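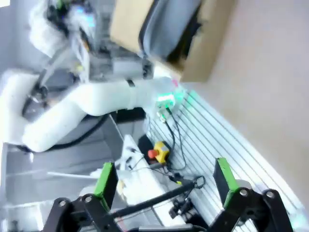 Bay two on open day, with the box on the move.

I only went because Mackenzie had a spare ticket and there was supposed to be lunch. My cousin Mackenzie Li has been at Rultis since October and she'd been on at me about the open day for weeks, so I put on my good jacket and caught the early bus out to Bettencourt, which is one stop past where I thought the world ended.

They gave us stickers with our names on. Mine said SAWSAN SMADI, VISITOR, and the S was already peeling off by the time we got to the demonstration hall. There were over 81 of us, according to the man on the door, and he was very worried about it (he'd ordered sandwiches for fewer).

Bent Bergmann did the talking. He's the head of the bay, tall, a bit stooped, and he had a tie on that he kept tucking into his shirt. The job, he said, was moving stock. A box comes in, the arm picks it up, the arm puts it where it's meant to go, and then it does it again. He said they'd done 1,534 boxes in the week before we came and dropped two.

"What was in the two?" asked a woman near the front.

"Light bulbs," said Bent.

I liked him after that.

So off it went, the big white arm with the green lights on its gripper, and I'll admit I leaned in with everyone else. You expect it to be jerky, don't you? Like an old cartoon. It was more like watching my nan lift a roast out of the oven — the elbow comes up first and then everything else follows. The cardboard box had a grey bin sitting inside it, and up it went.

The second arm was the one I kept looking at. It had black fingers with green pads on them, wide open, and it just held them there. I whispered to Mackenzie that it looked like it was waiting to be handed a baby.

"It's waiting for its turn," she said.

"How does it know when that is?"

"Farah tells it."

Farah Hutapea was at a desk off to the side with a laptop and a mug that had gone cold hours ago, judging by her face when she drank from it. She'd written the whole routine. Bent hadn't mentioned her once. I don't think he meant anything by it, he's just one of those people who gets going on a subject and forgets there are other humans attached.

Then it was question time, and a little kid at the front, maybe six, put his hand straight up and asked what the red button was for. It was sitting on its yellow box on the table, right where anyone would want to press it.

"That stops everything," said Bent.

"Can I do it?"

You could see Bent looking for a nice way to say no. He tucked his tie in. He said something about procedures. The kid's bottom lip started to go, and the whole room sort of breathed in, and then Farah put down her mug and came round the desk.

"We have to test it every Wednesday anyway," she said. "What's your name?"

It was Oliver. She waited until the arms were clear and running an empty loop, then she lifted him up under the armpits and told him to use his whole hand, and he whacked it like he was killing a spider. Everything stopped. It went so quiet I could hear the fluoro tubes. Then everybody clapped, even Bent, and Oliver looked round at us all with the most enormous, frightened grin, as if he'd turned off the sun.

It took Farah a good ten minutes to get it all going again, and by then most people had wandered off to the sandwiches. I stayed. I told myself it was to avoid the queue.

"Do you really test it every Wednesday?" I asked her.

"Thursdays," she said, and didn't look up from the laptop. But she was smiling, and after a bit she pushed the other chair out with her foot.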